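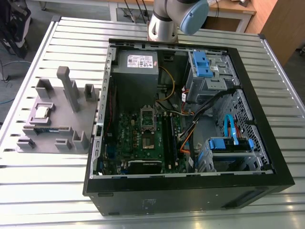 Jellthorpe Film Society — Short Film Team

Programme for our short film night is settled. 158 films came in, which is more than we've had before. Thank you to everyone who sent one.

We're showing 7 of them, all under twenty minutes. Doors at half six, first film at seven, in the upstairs hall at Stordale Library.

Peiyu Su is introducing the evening and will talk to the directors who can make it. Three have said they're coming so far. One is travelling back from a shoot and may be late, so her film has moved to the second half.

The opening film is Ren, about a girl who looks after her uncle's ferry for a winter. Almost no talking in it. The sound is very good, so please don't come in late and rustle.

There's one documentary this time, shot in Tundton over a single market day. The director grew up two streets away and her mum is in it, selling eggs.

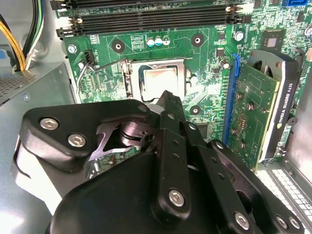 Do I need to book?
Booking is best, as the hall seats 400 but the balcony will be shut that night. Any seats left will be sold at the door from six, cash or card.

The audience award is back. You get a slip on the way in, you write down one title, you put it in the box at the end. Please write clearly. Last year we had several votes for "the dog one" and there were two dogs.

Films not in English have subtitles. The English ones do as well, apart from the animation, which has no speech.

A few people asked for feedback on films we didn't pick. We can't write to everyone, but if you email before the end of March we'll send a few lines on what the viewing panel thought.

Interval is twenty minutes. Tea, coffee and cake on the landing. The lift is working again — use the side entrance by the bike racks.

Running order goes up tomorrow afternoon, once we've checked the last file plays with sound.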